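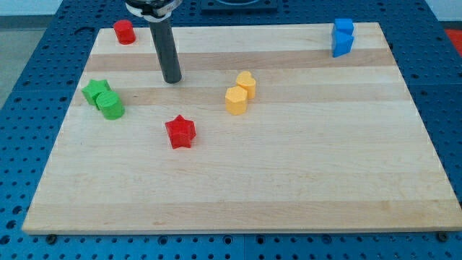 Shared workshop's robot arm learns to push shapes into groups

13/03/2026

Members of the Irness workshop have a robot arm working on a shared bench project that sorts small plastic shapes by pushing them across a wooden board. The group calls the build Tumora and plans to show it at the workshop's open house in July.

The arm does not pick anything up. It carries a straight, dark gray rod with a rounded tip, and it moves pieces by nudging them from the side. The set includes stars, cylinders, a hexagon and a heart, in red, green, yellow and blue. The task the members have settled on is to bring pieces of the same color together, starting from whatever layout is on the board.

The project began as a plan for a chess player. Members dropped that idea after the first two months, when most of the work was going into getting the fingers to close on the pieces at the right height. Pushing was meant to be a stopgap while a new set of fingers was printed. The new fingers are still in a drawer.

The board is made of joined strips of light wood in two tones. It sits on a blue tabletop covered in a grid of round holes, which lets the group move parts of the setup and put them back in the same spot. An earlier board was painted white and showed every scuff from the rod. The bare wood has held up better, although members say it has to be sanded lightly and wiped down now and then or the smaller pieces start to drag.

The arm itself came secondhand. The workshop paid $4000 for it, with most of the money coming from dues and the rest from a sale of old machine tools. The control software was written by members and runs on a desktop computer under the bench. A mounting plate for the rod was cut at Unnithan, a metal shop in the same building, which charged only for material.

In the latest round of tests the group ran the color task 141 times. The arm finished without help in all but 33 of those runs. The usual failure was a cylinder rolling away after being tipped on its side. Stars gave trouble as well, because a push on one point tends to spin the piece in place. The software now tries to place the rod in the notch between two points before it moves.

Speed has not been a goal so far. A full run can take 12 minutes, much of it spent lifting the rod and moving it around to the far side of a piece. The members want to cut that down before the open house, when visitors will be allowed to lay out the shapes themselves.

A second program, called Jetix, is being written to let the arm arrange pieces in a line or a ring. It works in simulation but has not been run on the bench yet.

The workshop intends to post its part drawings and code before the open house. Bench time for the project is on the sign-up sheet by the front door, and members who have finished the basic machine safety class can put their names down.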